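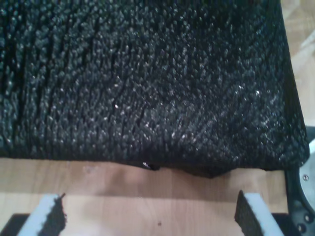 Esside Street Laundry and Linen Share
Progress report to the Breathnach Fund, October
From: Zachary Penner
To: Eamon Keane

Eamon, sorry for the state of this, written between two deliveries. Numbers first, then the rest. The spreadsheet comes separately once I find out why it won't add up the second tab.

Where we are

Open and running. Washers one and two fine. Washer three is leaking from the door seal again, so we only use it for small loads with someone standing near it. Dryers all good. The vent on the back wall finally got cleared, which took an entire morning and one borrowed ladder.

Households signed up: 90. The plan had us at 100 by now. The gap is mostly Tremberg Court, where the move-in dates slipped and the families we were expecting aren't in the building yet. The housing office keeps saying soon. I've stopped putting a month on it.

Bath mats and towels are what people ask for, more than sheets. We guessed wrong on this in the application. We bought heavy on twin sheets and they are sitting on the shelf in their plastic. Meanwhile towels go out the door as fast as we can dry them. Dark colors first, always. Parents want dark. The white ones from the hotel donation are good quality but people leave them.

I would like to move what is left in the bedding line over to towels and mats. Same total, no new money. Please tell me if that needs a form or if an email from you is enough.

Money

Spent so far is under plan on supplies and over on repairs. Repairs is all the seal on washer three plus the call-out for the coin box, which we dont even use but which was locking the machine when it thought it was full. The repair guy took the box off completely. Should have done that at the start.

Detergent: switched from Stokico to the plain unscented in the big drums. Cheaper per load and two families had rashes they put down to the old one. No idea if they were right about that. No complaints after the switch.

Water bill came in higher than I had down. I used last year's rate by mistake. Corrected in the new sheet. It doesn't put us over for the year unless the winter is bad and everyone is washing blankets.

Electric is on target.

Staff

Still me full time and two part-timers. One of them is leaving to start a dental assistant course and I need to replace her before she goes. Ad is up at the library and on the college board. Three replies, one really good, works nights at the hospital laundry and knows more about machines than I do. Hoping she says yes to the pay.

Saturday opening is still the problem. We are busiest then and thinnest on people. I covered every one of them last month and I can't keep doing it. Proposal: close Tuesday afternoon, when hardly anyone comes, and put those hours on the weekend. Cost neutral. Will start as soon as the new hire is in unless you object.

The delivery round

12 households on the round now. These are the ones who can't carry a bag down, mostly older people and one new mom on the fourth floor with no elevator. Pick up in the morning, back by five. Works well. The mix-ups we had early on were all labels coming off in the wash, so we went to a safety pin tag with a number and that fixed it.

One lost item this period, a crib blanket. We looked everywhere, behind the drums, in the lint trap, in the van. Replaced it, apologized. The family was nice about it but it was a handmade one and I felt terrible.

Van passed inspection. Needs rear tires before snow. I have a quote and it fits in the transport line.

What didn't get done

The mending table. Said it would be running by now, it isn't. We have the sewing machine and no one to teach on it. The lady who was going to do it moved to her son's. I would rather push this to spring than run it badly.

The Spanish version of the sign-up sheet. Draft is done, needs a second reader, then print. Next week.

Survey. Went out late and the return is poor. I'm going to stop handing out paper and just ask people the four questions while they wait on the dryer. They have time then. Will report properly next round.

Next period

Replace the part-timer. New weekend hours. Seal on washer three replaced with the real part this time, it is on order. Tires. Tremberg Court sign-ups if the building opens. Shelving for the back room so that the clean stuff is off the floor, the inspector mentioned it and she was right.

What I need from you

Yes or no on moving the bedding money.
Yes or no on the Tuesday change.
The date the second payment lands, becuase the rent goes out on the first and last time it was tight.

Receipts are scanned and in the shared folder, apart from the ladder deposit, which we got back anyway. Call after six if easier, I'm in the van most of the day.

Zachary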